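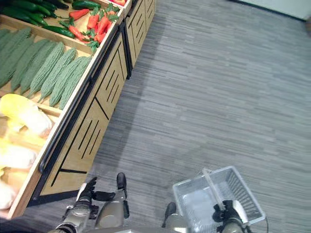 Vegetable Prices at Three Primstead Stores
Student project report, Consumer Math and Economics

1. What we wanted to find out

Our group compared what a household pays for fresh vegetables at three stores in Primstead: Andis, Nzioka Market and the Deltach supermarket on the highway. We expected the supermarket to be cheapest for everything.

2. Method

We made a list of 18 vegetables and wrote down the shelf price of each one in July, always between 4 and 6 p.m. Prices given per piece were changed to prices per pound using the store scale. We left out organic produce and anything sold in a bag with other items. We also handed out a short survey and got 30 back.

3. Results

Deltach was cheapest for potatoes, onions and carrots. Nzioka Market was cheapest for peppers, eggplant and okra – the pepper price was 22 percent lower than at Deltach. Andis was never the cheapest, but its prices changed the least from week to week.

Most people in the survey said they shop at only one store. The main reason was distance, then parking.

4. Problems

Sizes were hard to compare. A bunch of green onions at Andis was smaller than a bunch at Nzioka Market, and we did not start weighing them until the second week. We dropped the first week of green onion prices. Our survey also missed people who shop in the morning.

5. Next steps

We would repeat the price check in winter and add frozen vegetables.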